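Wasarholm site, handheld gripper project
Minutes of the fault review meeting, July 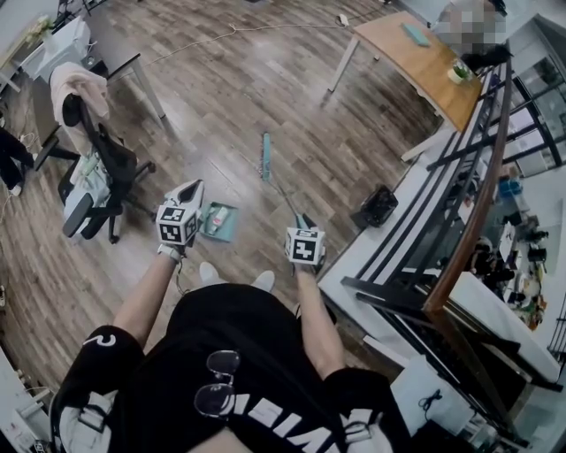

Fig. 1. Floor mopping task, upper level, with left and right handheld grippers.

Chair: Þröstur Hallgrímsson
Present: operators, tracking, site safety
Started 2:00 p.m.

1. Previous minutes
Accepted with one change. The spare jaw sets are stored at Hafstein.

2. Fault: loss of right gripper pose
The right gripper pose dropped out during mopping runs in the July batch. The tracker reported a valid marker throughout, so the operator got no warning tone. Of 200 runs checked, 9 contain a jump in the right-hand path. The left-hand path is clean in all of them.
Tracking replayed the 9 runs. In each one the jump comes at the end of a long push, when the wrist rolls and the marker cube turns away from the head camera. The Clarero filter then holds the last pose for 1000 ms and snaps to the new one. The hold was set for pick and place work and was never changed for mopping.
Operators asked if handle slip could give the same result. Tracking said no, the cube is fixed to the gripper body and does not move with the handle. Slip is a separate problem and was not reviewed.
Decision: hold time cut to 200 ms for all mopping runs. Any hold past that limit marks the run as failed and sounds the tone.

3. Safety: floor work near the railing
Safety raised the long handle and the open balustrade. The operator is looking down at the mop head and has both hands in use. A handle end pushed between the bars could strike someone on the lower level. No contact has been reported.
The white cable across the floor was also raised as a trip hazard. It is to be rerouted along the wall before the next session.
Decision: mopping stays 2 m clear of the railing, marked with floor tape. Chairs and bins to be moved out of the work area first.

4. Data already delivered
Wimik has the July batch. The 9 runs will be withdrawn and the file list reissued. Wimik to be told the cause in writing.

5. Actions
Filter setting and tone: tracking
Cable and floor tape: site safety
Notice to Wimik: Þröstur Hallgrímsson
Slip test on mop handle: operators, no date set

Closed 2:50 p.m.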